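Mats, tables and a very good lunch: my visit to the Tundine open day

I have wanted to see inside the Tundine building ever since Souad Ezzat moved her class there, so when the invitation came around I signed up the same evening. Open day was 16 Apr 2018, doors at ten, and I was on the steps at a quarter to with a thermos and a notebook like a kid on a field trip!

The building used to be a shoe warehouse and it still has the big freight elevator (it works, we rode it twice). The ground floor is storage and a shop. Upstairs are the workrooms, which is what I came for. I teach a repair class in a church basement with wobbly folding tables, and I'm always looking at how other people set up a place to work with their hands.

Hala Radwan took our group around. She runs the second floor and knows every hinge and drawer in it. The first room, which they call Flasa, is for sewing and leather, with long benches and deep shelves on three sides. I loved the thread wall. Kulap Phuthong was in there cutting straps and let each of us try the knife on a scrap, and mine came out crooked but I kept it anyway.

Then came the small-work rooms, and I could have stayed in those all afternoon. It's the tabletops that got me. Pale wood, a soft grain, nothing fussy, and such a nice height that I stood there leaning on one while the rest of the group went on ahead. I ran back to a couple of them later just to look at the mats again. A big dark mat on a light table is such a simple thing and it makes the whole spot feel ready for work.

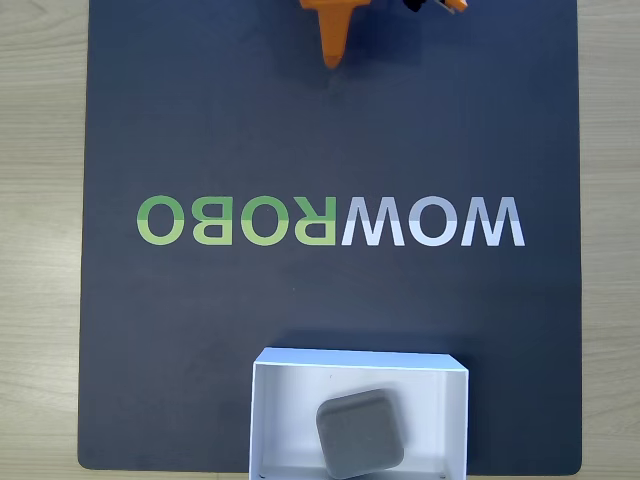 Do you need a special table under a work mat? Any flat, steady table will do, as long as the mat lies fully on it and doesn't hang over the side.

I liked that the navy one had a few scuffs on it. The rounded corners are a nice touch too, and the WOWROBO lettering in green and white is cheerful against all that blue. My own mats at home are a sad gray and I've been thinking about color ever since.

Lunch was in the El-Sayed room at the end of the hall: lentil soup, flatbread, and an orange cake that Philomena Mahama had baked the night before. She said she'd planned for 200 people and 208 had signed in by noon, but I saw plenty of cake left, and I had two pieces to help out. I ended up next to Mahmoud Cherkaoui, who restores radios, and we talked about soldering stands for so long that we both missed the start of the elevator tour. Hence the second ride.

The shop downstairs has offcuts by the bin, and I came home with 5 strips of felt and a bag of brass screws. I also put my name down for the Hellico evening class in October. It's on fixing small clocks, which I know nothing about, and I can't wait.

Parking is tight, so take the bus if you can. The 177 stops right at the corner, and the side door is the one with the ramp.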